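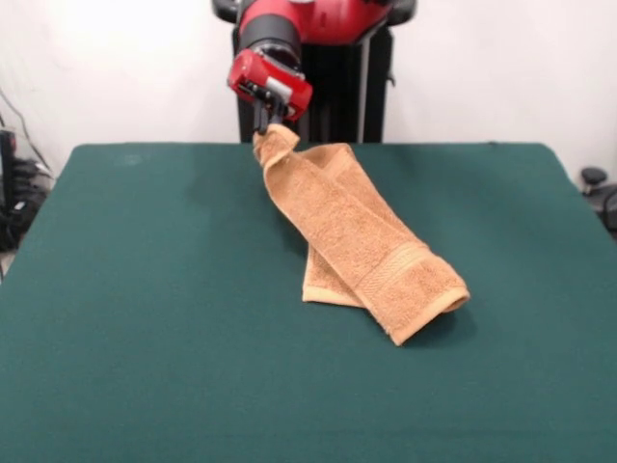 December 5, 2025

Quick one before I unpack. Well, half unpacked. The suitcase is open and that counts.

So, Drukby airport. I've now changed planes there four times and every time I tell myself I'll write down how it works, and then I get home and forget. Writing it down this time. Mostly for me, partly for Pieter De Graaf who is flying through in June and keeps emailing me questions. Hi Pieter. Read this.

First thing. There are 2 terminals and they are NOT connected on the inside. The signs make it look like they are. There's a big arrow, a little walking man, very convincing. Follow him and you end up at a glass door and a bus stop. The bus is free, comes every ten minutes or so in the daytime, way less at night. Ride is short. You can walk it, there's a covered path along the parking garage, but with a bag and bad knees, take the bus.

Second thing. If you're coming in on Bindo and going out on anybody else, you have to pick up your checked bag and check it again. They don't have a deal with the other airlines. I asked at the desk in case it had changed. It hasn't. So that's baggage claim, customs hall, bus, check-in line, security, all over again. I had two hours and forty minutes and got to my gate with time for a sandwich. Would not try it with less than two.

Security in the old terminal: three lanes, one usually open. Laptops out, shoes on. New terminal has the fancy scanners so everything stays in the bag. I forgot which one I was in and took everything out anyway and the guy just waved at me to put it back. Fine.

Food. Old terminal past security is basically one coffee counter and a Renaud. Renaud does a decent soup and teh bread is good, but it closes at eight, and I mean the chairs go up at seven thirty. New terminal has more, but it's all at the far end near the high gate numbers, so if you're leaving from the low gates, eat first and walk back. I had a cheese thing. It was ok. Too much for what it was.

Water: there's a bottle filler by the restrooms across from gate 209. Yes the gates start with a 2 in the new terminal, no there are not two hundred gates. Confused me the first time. The filler by the escalator has been broken on three of my four visits.

The Jestis lounge. Ok. I finally got in, on a day pass, because the layover was long and my phone was dying. Bought it with points, 3,482 of them, which left me with 2,543 and no real idea what to do with those. Worth it? Kind of. Quiet. Real chairs. Outlets at every seat, most of them working. Showers, but you put your name on a list at the front and the wait was about an hour, so ask the second you walk in. I asked late and got called right when I needed to leave for boarding. Annoyed about that for the whole next flight.

Snacks in there are mostly crackers and a salad bar. The hot stuff comes out at noon and again at five. Coffee machine is better than the coffee counter downstairs, which isnt saying much.

Getting into the city, if you have the kind of layover where you're tempted. Train leaves from under the new terminal, twice an hour, takes a bit over half an hour. Buy the ticket from the machine before you go down, there's no machine on the platform. The machine takes cards, did not like my phone. I went in on my second trip and had maybe ninety minutes to walk around, and spent a third of it worrying about getting back. Wouldn't do it again with under seven hours.

Places to sit if you don't want to pay for the lounge: upstairs in the new terminal, past the play area, there's a row of those long reclining seats facing the runway. Go early, they fill up by mid morning. It gets cold up there. Bring a sweater, even in summer. Pieter, I mean it.

Wifi is fine. You have to log in again every couple of hours and it wants your email each time.

Passport line going home was long but moved. Thirty five minutes maybe. The e-gates took my passport on the second try.

What else. The pharmacy in arrivals sells plug adapters for less than the electronics store upstairs, same exact ones. Smoking area is outside only. Luggage carts need a coin and I never have the coin.

Will add the bus times once I find the leaflet, it's in the suitcase somewhere.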